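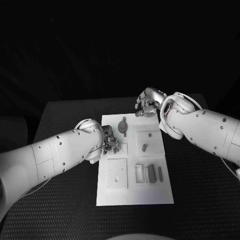

The board on the bench, with the round disc and its two dark pegs up near the top end.

Vidamar parts board, progress report to the Sadowski Fund
Pradthorpe workshop, 2021-09-27

Hello again from Pradthorpe! You asked for a page or so on how the board is coming along and where the money has gone, so I'll try to stick to that (you know what I'm like).

The board is up on the bench and I'm very happy with it. If you remember the application, I wanted one flat board carrying a mix of small parts to pick up, turn and press, laid out so you have to work your way along the length of it. The first layout was a mess. I'd crowded everything into one end because it looked neat on paper, and then you couldn't get your fingers to one piece without bumping the next. I pulled it all off and started over, and the pieces now have room to breathe. The disc was the fiddliest. It's had three different spots and I'm still not sure it should be so close to the pegs, but I've left it alone for now because every time I move it I find something else to fuss over.

I also changed my mind about the colour. The plan said grey, to match the other Vidamar pieces, and I went with white. Grey parts on a grey board would have been murder on the eyes by mid-afternoon, and the white was in stock at the Trondville supplier, so that was that.
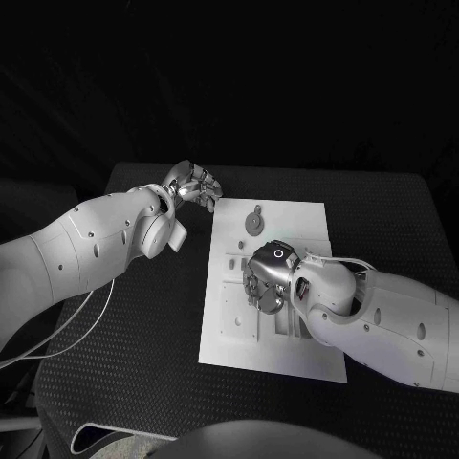 Money next, and it's mostly good news. Of the $2,895 you gave us, $422 is still sitting in the account. The biggest bite was materials for the boards (there are two, the second being a spare I'm slowly filling in), then fixings, then freight from Trondville, which I had badly underestimated. I'd budgeted as if everything would come in one parcel. It came in dribs and drabs, and each drib had its own delivery charge! I've learned my lesson and will be ordering in one go from here on. All the receipts are in the folder I sent with the last update, apart from one for screws that went through the wash in my jeans. I've asked the shop for a copy.
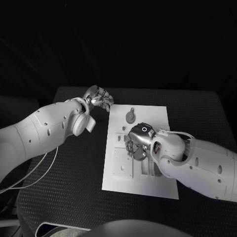 Layout has taken up most of my time since the last report, and I think it was time well spent. A part that feels fine when you're leaning right over it can be awkward as soon as you sit back, so I've been trying each one from the near end and again from the sides. I set the board down lengthwise, with its long side running away from you across the dark table, and the fixtures in the middle area are the ones I've been shuffling most. I'd like those a touch further apart on the spare. The far end is a bit of a reach for me too, though I'm short and I won't redesign the whole thing around my own arms.

Labels are behind, I'm afraid. I made a set, didn't care for the lettering, and haven't got back to them. Same goes for the written instructions, which exist as a pile of scribbles and a sketch with a tea ring on it. I'll type them up once the layout is settled.

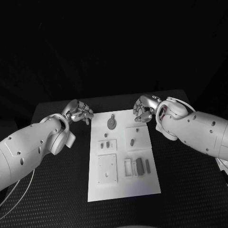 As for what's left to do, I need to finish the spare, sort out the labels and find a decent storage box so the loose bits don't wander off. The box is the one thing I didn't cost properly. I had $400 pencilled in for storage and freight together, and the freight has eaten nearly all of it, so I'd like your okay to put part of the remaining money towards a box. Nothing fancy, a lid that shuts and some padding would do me.

If you're happy with that, a quick email is plenty. I'll send the final figures and the typed instructions in November, along with that receipt for the screws.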